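Features > Film > Shorts

The Long Night of a Seven-Minute Film

Mathis Cordier is eating cold noodles out of the carton at 2 a.m. and telling me why he cut the dog. There was a dog. It was a good dog, everybody liked it, it came when called and it hit its mark nine times out of ten. "It made people relax," he says. "I didn't want them relaxed until the last shot."

The film is called Brernuda. It runs 7 minutes. It has taken him three years, two apartments, one relationship and most of a savings account, and in May it plays the late block at Zandomport, a small festival for short horror in a town with one movie house and one decent bar. For people who make this kind of thing, Zandomport matters. Programmers go. So do the few distributors who still pay for shorts, which is a group you could fit in an elevator.

So he's still cutting. The festival already has a copy. He's cutting anyway.

Some background, quickly. Cordier is not a film school guy. He repaired boilers, then drove a van for a theater company, then started building their sets when the set builder quit in the middle of a tour. He shot his first short on weekends in a closed swimming pool. It's called Bae and it's not online and he'd like to keep it that way. I've seen it. It's better then he thinks. A woman swims laps, and each time she touches the wall the sound in the room is a little different. That's the whole movie. Four minutes, no blood, and I had to turn the lights on after.

Brernuda has the same patience but more money behind it. The story is small. A woman takes a night job at the front desk of a motel off a highway. The previous clerk left a list of rules taped inside a drawer. Most of them are normal. Lock the ice machine at ten. Don't give out the room over the office. One of them isn't normal, and she follows it anyway, because it's her first night and she needs the job.

"Everybody's had that job," Cordier says. He had it. Not the motel, the boilers. First week, an older guy told him never to go into a certain basement without knocking. He never found out why. He always knocked.

The motel doesn't exist. He looked at real ones, drove up and down the coast for a month, and every one of them was either too nice or too sad. So he built the office and one hallway in a rented unit behind a tile store. Plywood, secondhand doors, a front desk from a bank that was closing. The hallway is shorter than it looks on screen. It narrows toward the far end, an old theater trick, and the last door is only tall enough for a child. The actress playing the clerk had to be kept away from it or the whole thing fell apart. There is one shot where she gets too close. He left it in. Two people at a test screening said it was the scariest moment in the film and couldn't say why.

Color was the real fight. His first camera operator wanted everything green and brown, like every horror film of the last twenty years. Cordier wanted candy. Wanted the kind of wallpaper you'd put in a nursery. They argued for a week and then the operator left, on good terms he says, and I didn't get to check.
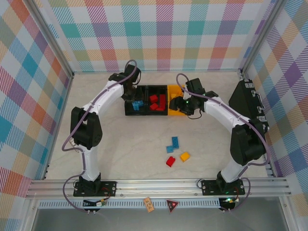

The wallpaper argument is where a lot of short horror is heading right now, whether directors admit it or not. Dark corners are easy and audiences have learned to read them. Bright sets are harder, you have to light every inch and there's no where to hide a bad join. When I ask people in this corner of the business what they're pinning up over their desks, it's loud, sweet pattern, the sort of pastel plaid on those panels, pink and teal and yellow stripes crossing on white. Cordier's motel went a step past that. Peach stripes in the office, mint in the hallway, and a pink ceiling you don't notice until the clerk looks up.

He printed it himself, at a sign shop run by a cousin, and hung it over one long weekend. Got the seams wrong. Hung it again.

The sound took longer. Zaltham, the two-person outfit that did the mix, sent back 1456 separate files, every one named, most of them hums. Refrigerator hum. Light hum. A hum recorded inside a mailbox. Cordier listened to all of them on headphones at his kitchen table and picked four. The motel has a different hum for each hour of the night and the change always comes when nobody is talking. On a laptop you'll miss it. In a theater you feel it in your teeth.

I ask about the ending and he puts the noodles down.

No spoilers. But the ending is what got the film turned down the first time around, by a bigger festival he won't name. The note said it was unclear. He rewrote it clear. Shot it clear, an extra day, the whole crew back for pizza and gas money. Watched it twice and went back to the old one. "Clear was worse," he says. "Clear, you go home and you sleep."

Zandomport took the old one.

Money, since people always ask. The online campaign brought in 3407 dollars, which paid for the unit and the lumber and not much else. He kept driving the van. The lead worked for a flat 100 a day plus lunch and has since booked a series, a real one, and still answers his texts. She'll be there in May if the schedule lets her. He has saved her a seat on the aisle because she hates the middle.

There's a feature script. Of course there is. It's the pool movie, grown up, ninety pages, and he's had two meetings on it. One went fine. In the other a man asked if the swimmer could be a team of swimmers, younger, maybe on spring break. Cordier said he'd think about it. He thought about it in the elevator.

It's close to three now. He plays me the hallway again with four frames gone from the front of the shot. I can't see any difference. He plays the old version. Can't see it there either, but my shoulders go up sooner on the new one, and he's watching my shoulders, not the screen.

He saves the file and gives it a new number. The festival wants any final changes by Monday. He asks if I want the rest of the noodles.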